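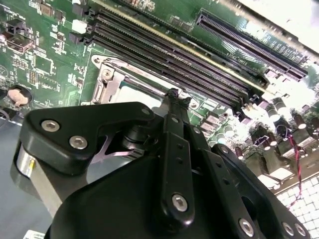
Weather alerts from the county feed have stopped reaching part of our Bevlow user base, and this ticket collects what we know so far. Members who follow a neighborhood page are supposed to get each alert at the top of their feed and as a push notice on the phone. Since the July app release was rolled into the regional build, people in the Rerkaden area get the push notice but nothing in the feed. The first complaint came through the help form with no details beyond "alerts gone." Please keep hardware guesses out of this thread. The feed servers passed every check we ran on them.

Reported by: Lena Krawczyk
Assigned to: Fergus Menzies
Opened: 2026-03-26
Status: Fix in place, watching

What users see
The push notice arrives. Tapping it opens the app to the main feed, and the alert card is missing. Pulling down to refresh does nothing. On the website the same account shows the card as normal. Logging out and back in brings the card back for one session, then it goes missing again.

Affected: 490 accounts, all set to Rerkaden as home area. Accounts that follow Rerkaden as a second area are fine.
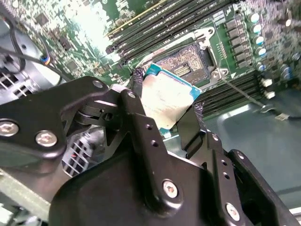 Processor held over the empty CPU socket.

Log

Krawczyk: Tried it on my own test account. Home area set to Rerkaden, card missing. Changed home area to Borkowska, card showed up right away. Changed it back and the card was gone.

Menzies: Checked whether the alert is being sent at all. It is. The Hovari queue shows it delivered to the app with the right area code. So the app gets the card and then hides it.

Krawczyk: Cleared the app cache on two phones. No change. Please stop telling users to reinstall, it wipes their drafts.

Menzies: Found something. The mute list on the affected accounts has an entry for "system posts, home area." Users did not add it. Our cleanup script from the page merge wrote it when it moved the old Rerkaden page over — the old page ID was muted, and the script copied the mute to the new one.

Krawczyk: Can we delete the entry without touching mutes people set themselves?

Menzies: Yes. The script's entries have no user ID attached. Ran the delete on 19 accounts first. Cards came back on all of them and stayed after 8 logins each. Running it on the rest now.

Menzies: Done. Mute list is clean. Cards expire after 6 hours, so users will not see old alerts reappear.

Still open
Help page text needs to be changed — it still says to reinstall. Lena has the draft.
The merge script is turned off until the mute step is taken out.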